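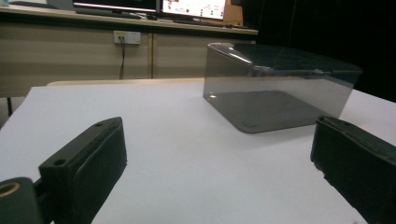
Last updated: December 2023

The box is the hard one. Everybody who walks into the Leka workshop wants to try the drawer or the cup first, and Kalevi Räsänen lets them, then he puts the box down on the white table and goes quiet.

Smoky plastic, see-through, lid hinged along the back. You would open it without looking. Try it with two stiff fingers and no thumb.

I tried it. Eleven goes, by the end my wrist hurt.

Räsänen runs the demonstration side at Leka, a small outfit that teaches robot arms household jobs by having people do those jobs first. No joystick most of the time. No code. You pick up a hand-held gripper, squeeze, and do the thing. A camera on the tool watches past the fingers. Later a robot with the same kind of fingers gets the recordings and has a go by itself.

"People think we are programming," he says. "We're not. We are just opening a box, again and again."

How many agains? For the lid, 462 so far. The whole set, all tasks, stood at 3,883 when I visited in November. He wants a lot more. He always wants more.

The fingers are dark chunky things and they have had a life. Edges worn, little chips out of the right one. I asked if that was a problem. He shrugged. New ones grip differently, so the first day after a swap everybody is clumsy, and the clumsy runs get thrown out or kept depending on who is arguing that day. Räsänen keeps them. A robot that has only ever seen perfect hands falls apart at the first slip, is his view. His colleagues at Palema, the firm that pays for half of this, would like it tidier.

So, the technique. He teaches it in under an hour.

Come in low and slow. Stop short of the box, a hand's width, and hold still for a beat. That pause matters, it gives the recording a clean start. Then open wide, wider than feels sensible. Go for the front edge of the lid with one finger under and leave the other one hanging back. Lift. Don't pinch! Everyone pinches. The whole box comes up off the table and you have to start over.

Then let go of the lid and back out the way you came. People forget the backing out. They finish the task and wave the gripper off to the side, like putting down a fork, and guess what the robot learns to do.

Tinted plastic makes it worse. It is a nasty material for a camera. The table shows through the walls gone gray, the overhead light runs down the rounded corner in one bright streak, and the lid goes nearly the same shade as whatever dark thing is behind it. From some angles the back of the box just melts away. A human fills in the rest. Software has to be shown, from the left, from the right, from too close.

"If it was a red wooden box I would be home by three," Räsänen says.

Remote control gets used too, for the long jobs. That rig is called Rudari and it lives in the next room: you sit down, move a pair of handles, and the arm across the room copies you. It's strange for ten minutes and then fine. The good thing is the robot really did the motion, so you know the arm can reach. The bad thing is speed. A lid that takes a person seconds by hand takes an age through the handles, and you can't feel when the plastic bends. I leaned on it too hard and got a creak out of the box and a look out of Räsänen.

He figures the hand-held tool wins for anything on a tabletop. You can carry it to someone's kitchen. It's also cheap to be wrong with.

There are 21 people on the demonstrator list now. Students, a retired dental nurse, two brothers who come in together and compete. The dental nurse is the best of them by a distance. Steady hands, no hurry, doesn't talk. Räsänen says her recordings get used first whenever a new task is being tried out, and that she has no interest at all in hearing how the robot did.

How did the robot do? I got to watch a session. First attempt, it reached past the box on the right and closed on nothing. Second, it found the lid, got it halfway, lost it. Third, open, clean, and then it did the little pause at the end, the same pause I had been told off for skipping. Which was a bit creepy to be honest. Fourth, missed again.

Räsänen wrote none of this down, the computers on the desk do that. He moved the box a few inches and turned it so a corner faced the arm. Again.

The next set, called Arkska, adds a catch to the lid and things inside that have to come out in order. Target is 995 demonstrations before anyone trains on it. He has started allready, evenings mostly, with the radio on.

I asked whether he ever opens boxes at home and thinks about it. He said his wife does the jars now.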